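The Second Life of Household Cloth
Regional councils reconsider what becomes of towels, sheets and worn clothing
24/11/2021

When the Tandville Shire adopted its first waste strategy, textiles did not appear in it. Glass, paper, metals and garden organics each received a chapter. Old sheets, tea towels and outgrown school jumpers were counted with general rubbish and went to landfill on the same trucks.

The revised strategy, now on exhibition, treats household cloth as a stream in its own right. It draws on a kerbside survey in which 648 households agreed to set aside every textile item they would otherwise have placed in the red-lidded bin. The results surprised officers at the shire. Clothing made up less of the total than expected, while bed linen, bath mats, curtains and cleaning cloths made up considerably more.

Roland Cheetham, who wrote the survey report, attributes the pattern to habit. Residents have been accustomed for decades to taking good clothing to the op shop. They have had no equivalent destination for a threadbare towel, and most op shops are obliged to refuse one. 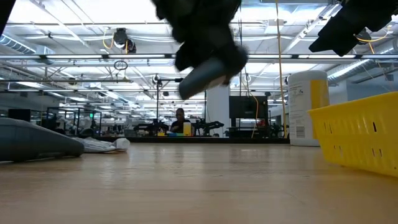
A striped cloth, loosely bunched, on a light wooden tabletop.

The condition of an item largely determines its prospects. Cotton that has been washed many times is soft, absorbent and free of loose dye, and trade buyers value it for wiping. A single garage in a country town may go through several bags of rag in a month. Much of what is sold in the district is imported, although suitable cloth is being buried a few kilometres away.

Blended fabrics present greater difficulty. A polyester and cotton sheet does not absorb well enough for the rag trade and cannot readily be separated into its fibres. The report recommends that such material be directed to felt and underlay, for which there is a modest market through the Loureiro mill. The mill accepts baled cloth only, with zips, buttons and elastic removed. Its minimum load is 30 bales, a quantity that Tandville would not reach alone in most quarters.

For that reason the strategy proposes a shared collection with neighbouring Gonordale. The two shires would alternate weeks, using one vehicle and one baling press at the Flonum Road depot. In the survey year the combined area sent 3,074 tonnes of mixed household waste to landfill. Officers regard even a small reduction as worthwhile, given the remaining life of the existing cell.
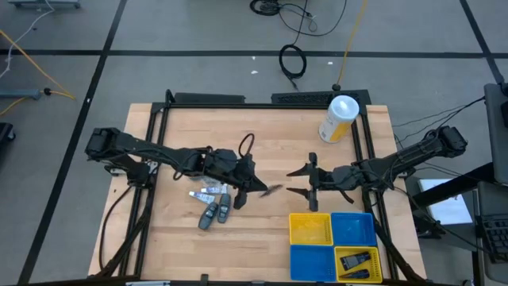

Sorting remains the principal cost. Damp or oily items will spoil a bale, and a load that has begun to mildew is worth nothing to a buyer. The draft guidelines therefore ask residents to present cloth clean, dry and tied in a bag. Socks and other small pieces should be bagged with larger items so that they are not lost in the truck. Doonas, pillows and carpet are excluded at this stage. Shoes will be accepted in pairs, laced together where possible.

Mending receives a shorter section, although it attracted the greatest number of written comments. Several residents asked that sewing machines be made available at the Gonordale library, and one submission included a pattern for turning a worn sheet sides to middle, a practice once common in farm households and still perfectly serviceable. The library has agreed to a trial of 10 sessions beginning after the summer holidays. Places will be free of charge, and participants are asked to bring their own thread.

Submissions on the draft strategy may be lodged at either shire office during business hours. Printed copies are held at the front counter and at both libraries. The survey report is available on request, together with the list of fabrics accepted by the mill.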